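Mixing small batches of two-part epoxy without wasting half of it

Quick one, been asked for this a few times. Works for the Bastix slow cure and the Plesell stuff, both 2 to 1 by volume. Check your tin. If it says by weight, stop reading and get a scale.

What you need: two measuring containers, one mixing cup, flat stick, gloves, paper towels, timer. Window open.

Before you start
Bring both bottles in the night before. Cold resin pours like honey and traps air. Mine live in the garage, so in March this matters a lot.

Work out the amount first. Length x width x depth in centimeters gives you milliliters. My last tray came to 112 ml. Add a bit for what sticks to the cup, more if it's bare wood.

Measuring
Resin first, then hardener. Separate containers, never share. Read the level at eye height, not from above, you will be off every time from above. Pour slow near the line. Too much? Take it out with a syringe, dont guess.
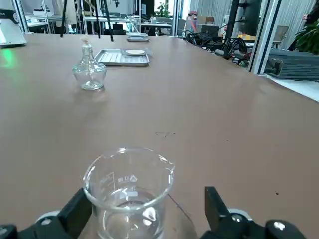

Glass beaker with printed graduations and a pouring spout.

Lab glass is nice to read but clean it right away with alcohol. Cured epoxy in a beaker is there for good. Cheap plastic cups from Raptis do the job too, just check the marks against a known amount once. Some are way off.

Mixing
Slow. Scrape the sides, scrape the bottom, fold it over. Whipping = bubbles. I go for 2 minutes, then tip it all into a clean cup and stir again. The second cup is what fixes sticky patches, the unmixed stuff clings to the walls of the first one.

Set the timer when the parts meet. The Bastix gives me 11 minutes before it starts to get warm in the cup. Plesell gets me 13. Spread it thin and you get longer, leave it in a deep cup and you get less. If it smokes, put it outside on concerete and walk away.

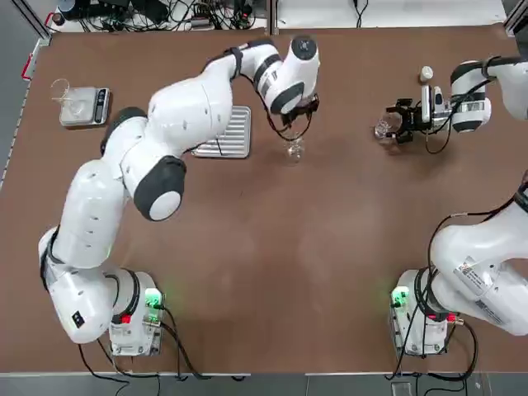

Calard wrote in to say the double cup thing cured their tacky corners, but they warm the resin bottle in a bowl of tap water first and leave the hardener alone. Fine by me. Dry the bottle before you open it, water in the mix goes cloudy.

Pouring next. Start in the middle, let it find the edges, pop bubbles after a few minutes with a quick pass of a heat gun. Keep it moving. Then cover with a box and leave it alone overnight.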